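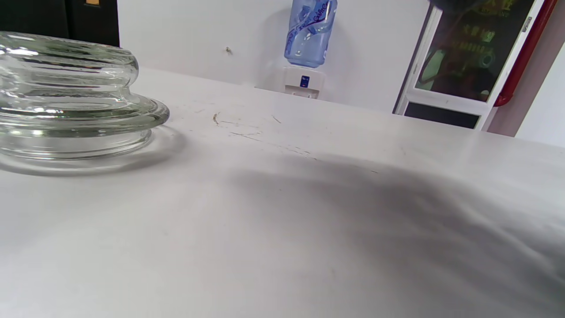 Right, quick one tonight because I have to be up at stupid o'clock and the bag isn't packed.

Sleep. Or the lack of it. I said I'd write up how the no-phone-in-the-bedroom thing was going and then didn't, for most of the summer, so this is that.

Background for anyone new. Moved to Zitdale in the spring for work, got the flat over the dry cleaner's, and stopped sleeping properly pretty much the week I arrived. Falling asleep fine. Waking at ten to four, wide awake, heart going, brain straight into emails. Every night. I'd lie there and scroll till it got light and then feel like a wrung out cloth by lunch.

Tried the obvious. Earplugs (fell out). The lavender stuff my sister swears by, smelled nice, did nothing. A Clatico mattress topper that cost far too much and is now folded on top of the wardrobe because it made me so hot I ended up on the floor one night. They do take returns but you need the original bag and who keeps the bag.

So then the phone. Bought a plain alarm clock, a little Wesora one, no radio, no lights unless you press the top. Phone lives in the kitchen drawer from ten at night. That was the whole plan.

First week was horrible. I'm not going to pretend. I didn't know what to do with my hands. Kept getting up to check things that did not need checking. One night I went and stood in the kitchen at half four reading the back of a cereal box, because the drawer was right there and I was determined not to open it.

Second week a bit better. Still waking but not staying awake as long. Without the phone I had no real idea how long, and I think that helped a lot. Before, I'd see 03:52 and do the sums. If I go off now I get two and a bit hours, if I go off in 20 minutes I get less, and so on, round and round. You can't do the sums if you don't look. I've turned the clock to face the wall as well now.

Other things that changed at the same time so take all this with a pinch of salt:

Stopped having coffee after lunch. Missed it more than I expected to. I have one at 11 and that's me done.

Moved the bed. It was against the party wall and next door's boiler is on the other side of it. Fires up before four. I know. I KNOW. It took me months to work that out and I only noticed when I was off with a cold and lying there in the daytime listening to it click. Bed is now under the window and I have a draught on my head but I'll take the draught.

Thicker curtains. Came from the charity shop on Adamczyk Road, 18 quid the pair, mustard coloured, not lovely. Too long so they puddle on the floor. They do the job. I keep meaning to take them up.

I also kept a sort of diary for 34 nights, just a notebook by the bed and a mark out of five in the morning. Mostly twos to begin with. Mostly fours by the end. Never gave a five, I don't know what a five would be, probably being ten years old in a tent. Bad nights were nearly always after late meals or after ringing home, make of that what you will. One terrible one after a curry, my own fault.

Things people told me to do that I haven't done: get up at the same time at weekends (no), cold showers (absolutely no), magnesium (maybe, haven't got round to it), and one app that wanted a subscripton and access to my contacts for some reason. The app would of course need the phone in the bedroom so that's out anyway.

What I've done with the evenings is read. Proper books. I got through a 300 page thing about the canals in a week, and I don't even like canals that much, it was on the shelf when I moved in. There's a whole chapter on lock keepers' cottages which I'd recomend to anyone who can't drop off, and I mean that kindly, it was soothing. On to a murder one now and I'm less sure about it as a bedtime choice. Had to stop last night at a bit with a cellar.

Still wake up some nights. Last week was patchy, too hot, August in a top floor flat with the window stuck. But I roll over and it goes away again most of the time, and I've not nodded off on the bus since June, so.

If anyone knows how to free a sash window that's been painted shut without taking half the frame with it, please say in the comments. I've got a butter knife and not much patience.

Bag to pack. Train's at 6. Clock's set, I've checked it twice, phone is going in the drawer in a minute.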